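Dasbridge Centre for Surgical Skills
Monday, July 27, 2026

Thread: tissue, pads, needles and thread in the suturing programme. Guidance for those attending from the autumn, and for colleagues who prepare the stations.

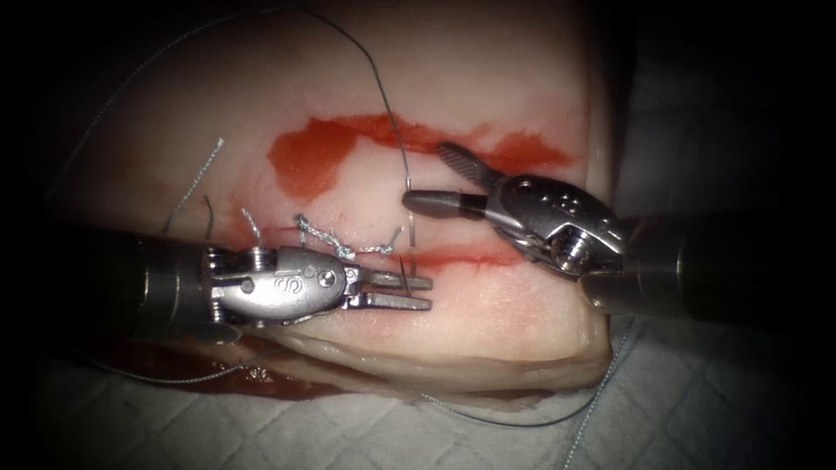

Tissue block on a quilted pad, with curved needle and dark thread.

1/ The Centre has revised its notes on working with tissue blocks. The full document will be placed in the members' area in due course. The posts that follow set out the main points, and replace the guidance sheet issued in March.

2/ The notes apply to all suturing sessions at the Hinulgate building, including the evening sessions in the Okafor Room. They do not apply to the knot-tying course, where no tissue is used.

3/ The Centre used 2,445 tissue blocks in the last training year. A good number were discarded with one short line of stitches in them and a great deal of sound surface left over. We would ask all participants to plan their work before making the first incision.

4/ A thick block with a layer of fat beneath is preferred for closure in layers. Thin blocks are kept for the introductory day. Participants who find a thin block at their station on any other day should ask for it to be changed.

5/ Blocks are taken from cold storage by Centre staff only. Please do not open the cold room, even where a session is running late.

6/ A block should be allowed to lose its chill before work begins. Very cold fat is stiff and gives a false impression of the force needed to pass the needle. Staff will advise when the blocks are ready.

7/ On pads. Each block is to be placed on a fresh quilted pad with the absorbent side upwards. The pad should extend well past the block on every side. Pads are not to be cut down, folded double or turned over for a second use.

8/ Should the pad become soaked, stop and change it. Two people are needed for this: one to lift the block, the other to draw the old pad away and lay the new one flat. A ruck under the block will tilt the surface and open one end of the wound.

9/ Red staining on the block or the pad is to be expected and is not in itself a reason to request a replacement. Blot the surface with gauze. Do not wipe along the incision, as this drags the edges and can pull a loose stitch.

10/ On the incision. Mark the line first, in a single stroke, and cut to an even depth. Long incisions are seldom useful to a beginner. A shorter wound, properly closed, gives the tutor more to discuss.

11/ Where two incisions are made in one block, leave at least the width of two fingers between them. Lines set too close together share tension, and closing the second will disturb the first.

12/ Participants are reminded that a wound which looks closed from above may be open underneath. At the end of each exercise the tutor will part the edges gently and examine the deeper layer. This is done for everyone, at every level.

13/ On needles. The standard needle for these sessions is curved. It should be gripped between half and two-thirds of the way back from the point, and never at the very end where the thread is attached.

14/ The point should meet the surface as near to a right angle as the position allows. The needle is then turned through the tissue along its own curve. Pushing it forward in a straight line tears the track and may bend the needle.

15/ A bent needle is to be handed in and replaced. It is not to be straightened. Requests for a new needle are never held against a participant, and tutors have been asked to make this plain at the start of the day.

16/ Keep the point in view. If it cannot be seen and is not known to be in the tissue, all work at the station stops until it has been found. The session lead must be told at once — without exception.

17/ On thread. Dark thread is supplied for all taught sessions. It shows well against pale tissue and makes the spacing of the stitches easier to judge from the other side of the table.

18/ Thread is now supplied by Selletti in place of our previous source. Participants returning after a gap may find it has slightly more memory on first leaving the packet. Draw it out once between gloved fingers before use. Do not tug sharply at the needle end.

19/ Cut only the length required. A very long tail crosses the wound, picks up fluid from the surface and catches under the next stitch. Where a continuous stitch calls for more length, keep the slack up and away from the line of work.

20/ Pull through smoothly and stop when the edges meet. Blanching cannot be relied upon as a warning in a practice block, which will accept far more tension than living tissue should be given. Participants must therefore watch the edges themselves. If they roll or pucker, the stitch is too tight.

21/ Bites should be equal on either side of the wound, both in distance from the edge and in depth. Uneven depth leaves a step, which can be felt with a fingertip. We encourage participants to check for it before calling the tutor over.

22/ Grasp tissue lightly and as seldom as possible. Repeated gripping at one spot crushes the edge, and the marks remain for the rest of the session. Tutors will comment on handling as well as on the finished line.

23/ A question raised by several members: may a block be kept overnight to finish a piece of work? It may not. All tissue is disposed of on the day. Participants who wish to keep a record may ask staff about photographs of their own work, taken at the station.

24/ On clearing away. Needles first, into the sharps container, by the person who used them. Thread ends and gauze next. The block and its pad are then lifted together into the lined bin, and the surface is cleaned by staff.

25/ Please do not carry pads or tissue between rooms. The bins in the corridor are for gloves and aprons only. This has been a recurring difficulty in the Hinulgate building and we should be grateful for members' help.

26/ Each station will be issued with a set allowance of 6 needles for a full-day session. The allowance is there to help us reconcile sharps at the close. Further needles may be drawn from the session lead and will be entered on the station sheet.

27/ Every needle issued must be returned or recorded. The station sheet is signed twice, at the midday break and at the end. Certificates of attendance will be released once the sheet is complete.

28/ Members with an objection to working with animal tissue may use a synthetic block for any exercise in the programme. No explanation is required. Please tick the relevant line on the booking form so that one can be set out beforehand.

29/ Synthetic blocks are treated in the same way as tissue with regard to pads and sharps. They do differ in feel, and the deeper layers in particular offer less resistance. Tutors will take this into account.

30/ Participants with a latex allergy should notify the office at the time of booking. Latex-free gloves are stocked in all usual sizes and are now the default in the Okafor Room.

31/ There are 118 places on the autumn suturing programme. Booking opens to existing members first and to all other applicants two weeks later. A waiting list will be kept, and places given up late will be offered in strict order.

32/ The consultation on the earlier sheet drew nearly 2,798 individual comments, many of them on the subject of pads. The Centre is grateful to all who replied. A summary of the responses will accompany the full notes.

33/ Two proposals were not adopted: the sharing of one block between neighbouring stations, and the use of undyed thread for advanced sessions. Both will be looked at again at the next review.

34/ Corrections to these posts will be added beneath this one. Questions about a particular booking should be sent to the programme office and not left as replies, as this account is not monitored at weekends.

35/ Correction to post 7: where the larger blocks are in use, two pads may be laid side by side with a generous overlap. The block should rest across the join.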